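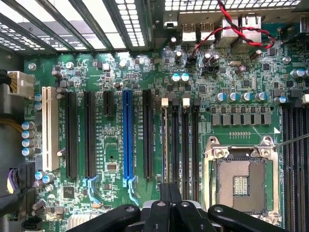

The oldest boards are worth the most patience, one visitor was told on arrival at the Ultel refurbishing center in Monditz, and several in the party wrote it down. The remark set the subject for the afternoon of 14th September, when the center opened its desktop computer workshop to members of the Bech Technical Society.

Work begins with the opened case. Staff check the slots and ports, trace the loose wiring, and record whether a processor is fitted. Boards with an empty socket are listed separately and matched with parts from stock. Members asked about the mix of expansion slots, and were shown how a long white PCI slot may share a board with black and blue PCIe slots. Older sound and network cards can therefore still be placed.

The center received 802 desktop computers in the year to June. Of these, 181 were held for parts and some 124 were awaiting inspection at the time of the visit. Schools in the Plostetti district take most of the finished machines.

The party then moved to the cable store, where power leads are sorted by connector and length. Discussion turned to the labeling of front panel wires, on which opinion was divided.

The Society thanks Ultel for its welcome. Members wishing to join the next visit should apply in writing to the Bech office.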